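The Long Life of a Cotton Towel

Cotton towels lose absorbency well before they wear out. The cause in most households is residue, and most of that residue comes from products sold to make towels softer.

Shabnam Awan has tested woven cotton for 15 years at Fondovetti, a small textile lab in Vultstead. Her usual method is a drop test. A measured drop of water is placed on flat fabric and timed until the shine disappears. Clean, unfinished cotton takes it up in under 2 seconds. Cotton washed repeatedly with liquid softener can hold the same drop on its surface for 12.

Softeners work by coating the fiber with a thin fatty layer. The layer reduces friction between yarns, and the hand reads this as softness. It also slows the movement of water into the fiber. New towels often show the same behavior, as mills apply a similar finish before packing.

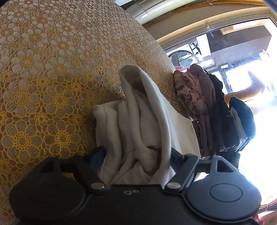
White cloth, gathered into loose folds.

Awan's advice is to wash new towels twice in hot water before first use, with half the normal dose of detergent and no softener. Excess detergent is the second source of residue. In hard water it binds with calcium and stays in the weave, where it stiffens the yarn and turns white cloth gray.

Weight matters less than shoppers expect. A bath towel of 400 grams per square meter dries faster than a heavier one and is less likely to sour on the rail. For kitchen use, a flat or waffle weave is the better choice, with loops kept for the bathroom.

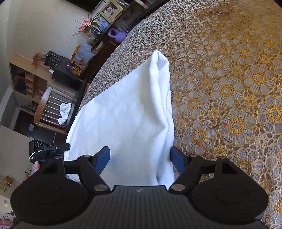
A white towel on a lace tablecloth.

Drying is where most of the damage occurs. Aileen Barredo, who manages linen for the Afridi guesthouses, changed her dryer settings in July. Loads now come out slightly damp and finish on a rack. Lint in the traps fell by about a third, and fewer towels went to the rag bin.

Chlorine bleach should be kept for stains that oxygen bleach will not lift. It weakens cellulose with each use, and the hems usually fail first. A frayed hem can be turned and stitched again if the ground weave next to it is still sound.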